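About us

Adov Language House is a small school of languages in the old part of Dirkville, on the second floor above the bakery. We teach English, German and Portuguese to adults, and we have done this work for 22 years. In the beginning there was one classroom and one teacher, who had also to answer the phone. Today we have 3 classrooms, a reading room and a kitchen where the students take their tea.

Our lessons last 90 minutes. We tried shorter ones in the past, but the students were always leaving in the middle of a conversation, and we did not like it. In every group we speak from the first evening, also with complete beginners. The grammar comes a little later, when there is already something to correct.
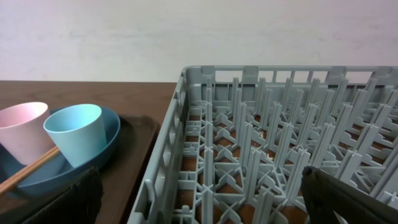 Many of our students work during the day, so most groups start at six in the evening. For parents with small children we keep a morning group, and it is permitted to bring the child if the child is calm. Please write to us before, so we can prepare the bigger room.

We use the course books of Weidemann for German. For English and Portuguese our teachers have written their own materials, and we print them in the house. The library has 300 books for lending. You may keep a book for one month, and longer if no other person is waiting for it.

Each spring a group travels to our partner school in Niltavcombe. The students live with families there and have lessons before lunch. In November the families come to visit us, and we make a long evening with songs, reading aloud and dishes from both towns. Former students are always welcome at this evening.

We also have a cooking hour, in which only the new language is spoken. It is a good place to learn the verbs which the course books forget, such as to peel, to rinse and to stir.
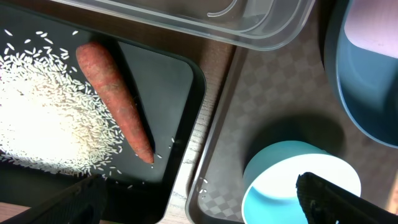 Rice and a carrot.

If you do not know your level, come for a free talk with one of the teachers. The office is open from two in the afternoon until the last lesson ends. There is no elevator, but please ring the bell downstairs and we will help you with the stairs.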